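3.2 Surfaces and what is kept on them

The second part of the study looked at how people divide a dining table when it has to serve several purposes in the same evening. Most of the earlier work on table use, including our own pilot in the Hatel apartments, treated the tabletop as one surface. The households we visited did not treat it that way. They laid things down that marked off one part from another, and they then kept to those parts even when nothing else would have stopped them from spreading out.

We use the word layer for anything flat that lies on the table and has other things put on it. Runners, place mats, cutting boards, sheets of card and trays all count as layers. A tablecloth that covers the whole top does not, as it gives no border inside the table. Plates and bowls are not layers either, although two households in the Benavides group used a large plate in much the same way as a tray. Those cases were coded separately and are left out of this section.

Visits were made in February, between the end of the working day and the evening meal. Each household was asked to clear the table as it would on any other evening and then to set it again. No instruction was given about which items to use. Libor Sokol coded the layouts first, and a second coder went through the same material without seeing his notes. The two agreed on 94 percent of the items. Most of the disagreements concerned trays, which one coder had marked as containers and the other as layers. We settled on layer where the tray stayed on the table during the meal and container where it was carried away.

Up to five layers were found on a single table, and the larger tables did not always have more of them. Cloth layers were the slowest to move. Once a runner was down, people set bowls and cups on it, lifted them, and set them back without shifting the cloth. Hard layers were moved more freely – a board could be pushed to one side with its contents still on it – and they were often placed last, in whatever space was left. This order was the same in the Birnavis households and the Benavides households, which otherwise had little in common in the way they set a table.
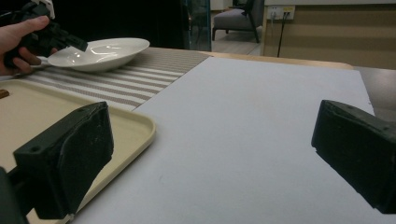 Figure 4. Tabletop with a striped runner, a tray and a flat white board or sheet.

Layers of different kinds were usually placed next to each other, with little bare tabletop showing between them. The tables also differed in how much each layer was asked to hold. In Figure 4 the shallow white bowl has the striped runner under it, the cream-colored plastic tray is in front of the runner, and the white board or sheet takes up a large part of the remaining top. We coded this layout as three layers. The bowl was entered under the runner alone, following the rule that an item belongs to the layer directly beneath it. Faint marks and smudges on a surface, such as those on the white one in the figure, were not coded, since we had no way to date them.

The rule about the layer beneath caused some trouble with items that sat across a border. A serving spoon might rest with its handle on a mat and its bowl on the bare wood. In such cases we entered the layer that carried the heavier end. Clundent, whose mats were supplied to the households that had none, gave us the sizes of each type, and these were used to check the drawn plans. The plans themselves are discussed in the next section, together with the tables that were pushed against a wall and could be reached only from three sides.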